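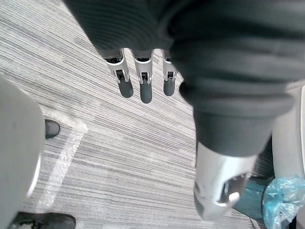 Carpet tiles with a fine streak, white floor tape and a dark gray ribbed knit. Open day at Semeniuk.

Days Out > Works and Workshops > Falport and Nearby

Latest Trips Maps Letters About

An open day at the Semeniuk carpet works

I have walked on carpet tiles for most of my working life and never given them a thought. Offices, airport gates, the dentist, the upstairs of the library in Falport. So when I saw that Semeniuk was opening its doors for an afternoon in October, I went mostly for the bus ride, which goes along the river and is lovely at that time of year. I came home with a bag of offcuts and a great many opinions on carpet!

The works is at the Bellanham end of the valley, past the feed store and over the little iron bridge. There are signs from the bus stop, but they are small and one had turned around in the wind, so I ended up in the yard of a tire shop first. If you go, keep the water on your left. The doors opened at 11 and there was already a line, with plenty of kids in it and one very patient dog who had to wait outside with its owner.

You start with the yarn. It comes in on big cones, and the room where they keep it smells a little like a new car and a little like a wool coat. Most of it is gray. I had expected that to be dull, and it was the best part of the first hour. There is a blue gray, a brown gray, one that is nearly green once you put it beside the others, and a charcoal so dark that I took it for black until our guide laid a piece of real black across it. We were each handed a card with strands glued on and told to sort them from light to dark. I got two of them in the wrong order. So did the man next to me, and he said he painted houses for a living.

After that comes the tufting, and it is LOUD. They give you ear plugs at the door and I was glad of them. The yarn goes down through a backing sheet and is left in tiny loops, row after row after row, and what comes out at the far end is one long wide carpet that has not been cut up yet. You stand behind a yellow rail and nobody hurries you along. I stayed through two groups.

The cutting is done in the next building. I had always thought the pattern was printed on each square separately, but the tiles are cut from the long roll, so every one of them gets a slightly different bit of the streak. Our guide said this is the thing people in the trade like about streaky patterns. You can pull tiles from anywhere in the box and they will sit together happily. One flooring fitter in our group nodded so hard at this that I think he had been waiting all afternoon for somebody to say it.

Then there are the floors themselves, laid out so that you can walk on them, and this is where I lost all track of time. The one I liked best is called Fandcombe. It is gray with fine streaks of light gray, white and charcoal, and from standing height it looks like rain on a window. The direction of the streak shifts a little from one tile to the next, and you can find the seams easily when you look for them. Then you look up, look down again, and it is just a floor. I must have done this five or six times. Two small girls were doing it too, with more hopping.

The pattern has a number as well as a name, 3673, and the staff all use the number. "Have you been on the 3673 yet?" is a sentence I heard more than once, and by the end I was saying it myself.

White tape marks are used on some of the floors, and I asked about those, having helped lay out a school gym or two. The tape they like best for carpet has a bit of stretch to it, so it can follow the pile. Even so it gets scuffed and goes a little wavy, and there is no getting around that on a streaky floor. For a corner they run one strip long and set a short piece square across the end. I have been folding my corners for years and ending up with a lump. I am going to do it their way from now on.

What I did not expect at all was the knitting. There is a small knit room up a flight of stairs, where they make covers and sleeves and samples of ribbed cloth, and it was half empty because most people had missed the sign. Go up! There is a table of pieces you can handle, and the dark gray ribs were my favorites. A rib has so much give in it. You can pull it out nearly flat and watch the lines open up, and then let go and it gathers itself into soft folds again. The woman running the table (she had knitted the cardigan she was wearing, and it was a beauty) showed us how the same stitch looks tight and smart in thin yarn and squashy in thick. I bought a remnant of the thick. It may become a hat, or a cover for the teapot if the hat goes badly.

Lunch was in the staff canteen. Soup, rolls, a tray of apple squares that went quickly. I got the last seat by the window and shared it with a couple who were choosing tiles for a basement. They had brought a photo of their sofa and had been holding it up against every gray in the place. They were down to two when I left them, and I would love to know how that ended.

At the exit there is a bin of offcuts, and you fill a paper sack for $4. I picked out 16 pieces, mostly squares the size of a paperback, with a couple of long skinny strips. So far I have put one under each leg of the kitchen table, one under the squeaky dresser, and one in the cat's basket, where it was accepted at once. The rest are on the shelf in the garage waiting for ideas.

A few practical things if you are thinking of the next one. Wear flat shoes, as there are metal steps between the buildings and the treads have an open grid. The whole loop took me around three hours with lunch, and I am slow. The knit room can only be reached by stairs, but everything else is on the level, and there is a ramp at the side of the yarn store. The bus back leaves from across the road from where you got off – I watched one go by from the wrong side and had a long wait with my sack of carpet, next to the fitter, who was still talking about streaks.

The next open day is planned for spring. I have already told my sister she is coming.

More days out
A wet afternoon at the Falport rope museum
The Bellanham seed fair, with cake
Walking the Fandcombe canal from lock to lock
Where to eat near the iron bridge
Three pottery sheds and a long hill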